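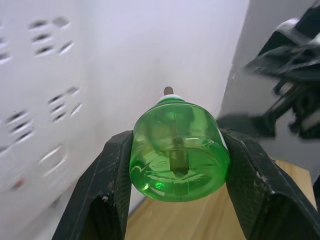
Wednesday, March 6, 2024

Glue line trials, spruce offcuts, day three

Carried on with the cold-weather gluing question for the Stakent benches. Back bay this time, with the heater off overnight. Air temperature at the bench when I came in was low enough that I kept my coat on for the first hour. The timber had been in the same bay since Monday, so board and air should be near enough the same.

Two adhesives on trial. Milell is the white one we have always used for indoor work. Kernen is the one the supplier keeps pushing for outdoor furniture. Both from freshly opened tubs. The old tub of Milell at the back of the cupboard has a skin on it and should go out.

Joints made up as before: plain lap joints, planed faces, glue on both faces, two clamps each. I marked the Milell set M and the Kernen set K in pencil on the end grain. Please don't sand the ends until the marks are copied into the table at the front of the book.

Milell went on stiff and dragged under the brush. By the time the second face was coated the first had started to go tacky at the edges, and squeeze-out was thin and patchy. I think I was too mean with it. Kernen spread easily and I had more open time than I needed, but the joints slid about when the clamps went on, and two had to be pulled back square. A pin in one corner would fix that. I didn't want to change the method halfway through a set, so pins will wait for the next one.

Load test on Monday's joints (warm bay, for comparison). Hung weights from the lever arm until something gave. Readings are in newtons at the joint, after the correction for the arm.

M, warm: held at 2000, no movement. Stopped there because the arm limits us.
K, warm: held at 2000, slight creak on the last weight but nothing showing on the glue line.

Load test on yesterday's joints (cold bay, one night in clamps):

M, cold: let go at 809. Broke clean along the glue with almost no wood fibre on either face, and a chalky look to the film.
K, cold: held at 2000, then I took it off and loaded it again with the same result.

The chalky film is the part that matters. It is what the tin warns about below the minimum temperature and I had never seen it so plainly. The joint looked perfectly good before loading. No gap, no give by hand. If that had been a bench rail it would have gone out of the door.

One caution on the numbers. The M cold joint was made from the board with the wide growth rings, and the others were not. I doubt it accounts for a drop like that when the wood itself didn't fail, but the set should be repeated from a single board before anyone changes the order.

Lever arm: the pivot bolt had worked loose again. Tightened it before testing and checked it after every joint. It wants a locking nut. There is a slight flat worn on the underside where the hook sits – I have turned the hook round for now.

Moisture readings on the spare boards were all over the place, so I left them out. The meter battery is low. New one is on the list.

Grit: did a quick side check on whether sanding before gluing makes any odds. One K joint sanded at 300, one left off the plane. Both are in clamps until tomorrow. The sanded one took up glue more slowly and I wiped it down twice to get the dust off.

The Camacho table top is still waiting on all this. It was glued up with Milell in the front bay, which was heated, so I am not worried about it, but I'd like to put a straight edge across it again before it is oiled. Last check showed it very slightly high in the middle.

To do:
– repeat M cold and K cold from one board
– pins in one corner for the K set
– locking nut for the lever arm
– meter battery
– throw out the old Milell
– write the bay temperature on the board each morning, both bays
– outdoor soak for the K joints, leave out until May

Clamps are all in use except the two short ones with the bent bars.

Recent entries
Glue line trials, day two
Glue line trials, day one
Lever arm: working out the correction
Camacho table top, flattening
Stakent benches, cutting list
Plane iron regrind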